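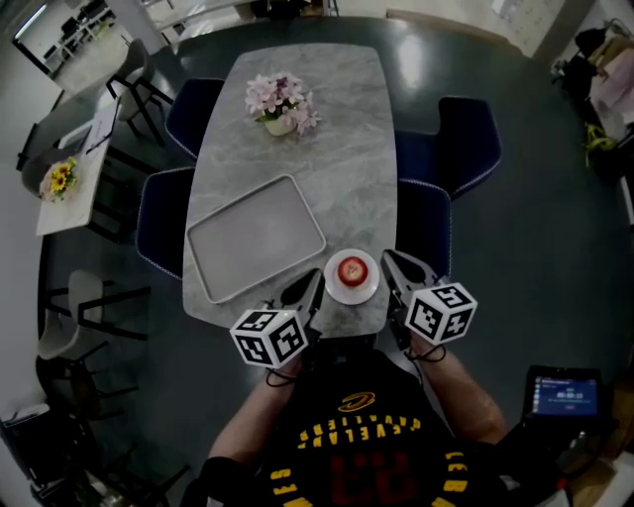 The Apple on Mum's Good Table

Eluned Maddocks left me the table, the pink flowers and one red apple, and she was very clear about the apple. "It stays on the plate till Gwilym gets here," she said, and off she went to Grilolstead in her slippers!

Well. I'd had no brekkie. I sat down at the grey marbled end and looked at that apple, and I swear it looked back (the yellowy patch round the stem is a bit like an eye, if you're hungry enough). There was an empty tray beside it, so I thought, I'll just shift it across to the tray, that isn't eating it. Then I shifted it back. Then I rang my cousin Mariann, who said Gwilym Dafis hadn't been on time for anything since he was christened, and I should have some toast.

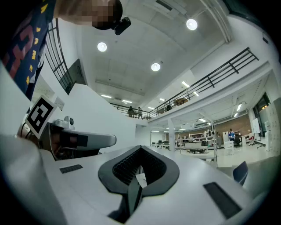
We had no bread, naturally. So I waited, and watered the flowers, and waited some more, and it was gone 2 when the gate finally squeaked and in came Gwilym with his scarf on crooked and a paper bag under one arm.

"She said you'd have an apple for me," he said.

I handed him the plate. He turned the apple over, gave it a rub on his sleeve, and put it in his pocket.

"It's for the horse," he said, and asked if the kettle was on.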